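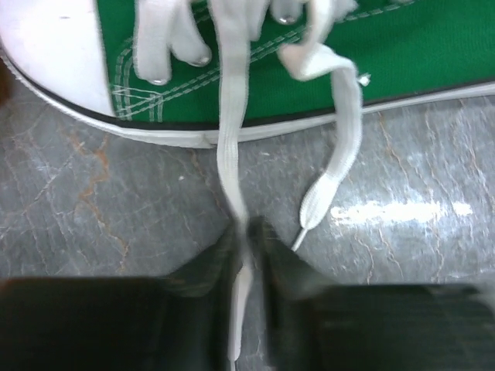

How to Clean Canvas Sneakers by Hand

Posted 16th February by Elin Maddocks

Canvas shoes can go in a washing machine, but the glue between the canvas and the rubber doesn't like it, and after a few cycles the sole starts to lift at the bend. Washing by hand takes half an hour plus drying time. This method works for cotton canvas with rubber soles. Don't use it on suede, leather or anything with a cardboard insole.

What you need

Dish soap, plain, no bleach
Baking soda
A soft brush for the canvas (an old toothbrush is fine)
A stiffer brush for the soles
Two or three white cloths
A bowl that holds at least 800 ml
White paper towels or plain tissue

Step 1. Take out the laces and insoles

Pull the laces all the way out. If you don't trust yourself to put them back the same way, look at how the bottom row goes in first — over or under — and write it down. Lift the insoles out if they come out easily. If they are glued, leave them where they are.

Step 2. Get the dry dirt off

Take the shoes outside and knock the soles together. Brush the canvas with the soft brush while it is still dry, working from the toe back. Mud has to be fully dry before you do this or you will push it into the weave. Pick stones out of the tread with a toothpick.

Step 3. Test the color

Dampen a corner of white cloth with soapy water and press it on the inside of the tongue for a minute. A faint tint is normal on dark or bright canvas. If a lot of color comes off, use cold water only and skip the baking soda on the fabric.

Step 4. Wash the canvas

Mix a teaspoon of dish soap into 800 ml of cool water. Dip the soft brush, shake it, and scrub in small circles. Do one whole panel before you stop. Cleaning only the spot leaves a ring, and the ring is harder to remove than the spot was. Go lightly over stitching and around the eyelets.

Wipe off the suds with a damp cloth and repeat until the cloth comes away clean. Don't hold the shoe under the tap.
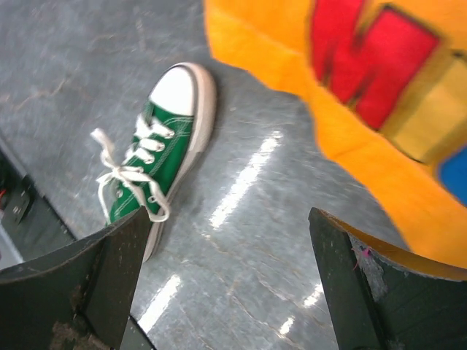

Step 5. Clean the rubber

Make a paste with two parts baking soda and one part water. Rub it on the toe caps and sidewalls with the stiffer brush, leave it five minutes, then wipe it off. Keep it off the canvas where you can. Scuffs that stay behind usually come up with a melamine sponge, but press gently, as it takes the shine off.

Step 6. Wash the laces

Soak them in warm soapy water while you do the rest. Rub them between your fingers, rinse, and lay them flat on a towel.

Step 7. Dry

Stuff the shoes with paper towels and change the paper when it feels damp. Don't use newspaper on light canvas — the ink can transfer. Stand them somewhere with moving air, out of direct sun and away from radiators. Allow a full day, or two in a cold house.

If yellow marks show up after drying

Usually this is soap left in the fabric. Go over the canvas again with plain cool water, blot it, and dry it wrapped in white tissue.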